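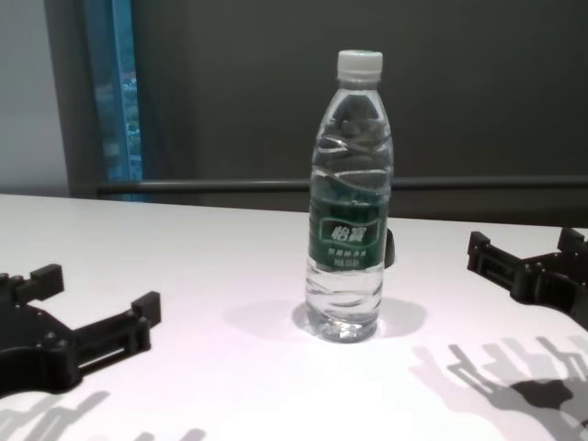 *C'estbon, green label, white cap.*

We finally settled the drinks for the wedding, so I can cross one more thing off the list. The date is in June and we have 461 emails between us about it, most of them from my future mother-in-law.

The venue is a converted grain store in Gorbridge. It comes with tables, chairs and a kitchen, and you bring your own caterer. We met three. Mirano wanted a minimum of 80 guests, and we're having fewer than that. The second one never sent a quote. Bastos came back the same evening with a menu and a price we could live with, so we booked them. Solange Coutinho runs the events side there and she answers her phone, even at 8 in the evening.

Her quote had 31 lines on it. I'd suggest reading every line of yours. Ours had a cake cutting fee, which she took off when I asked. It also had a corkage fee for wine we bring ourselves, and that one stayed. We did the math and it was still cheaper than buying wine through them.

The seating plan is not done. Enico wants long tables and I want round ones. The room fits either. My cousin Neusa drew both versions on graph paper and the long tables leave more space for dancing, so I expect I'll lose that one.

Feven Bogale is doing the flowers. She asked for six photos of things I liked and I sent her some twenty. She wrote back and asked for six again. We ended up with white ranunculus and a lot of greenery, with nothing tall on the tables so people can talk across them.

Still to do:

- Final headcount to Bastos
- Shoes (mine)
- Ask Osvaldo if he'll do a reading
- Pay the second half of the band deposit
- Find out if the venue has a ramp at the back door for my grandmother

I have a dress fitting next week and I'll write that up separately. The hem was too long last time and the seamstress wants me to bring the shoes, so I should go and buy the shoes.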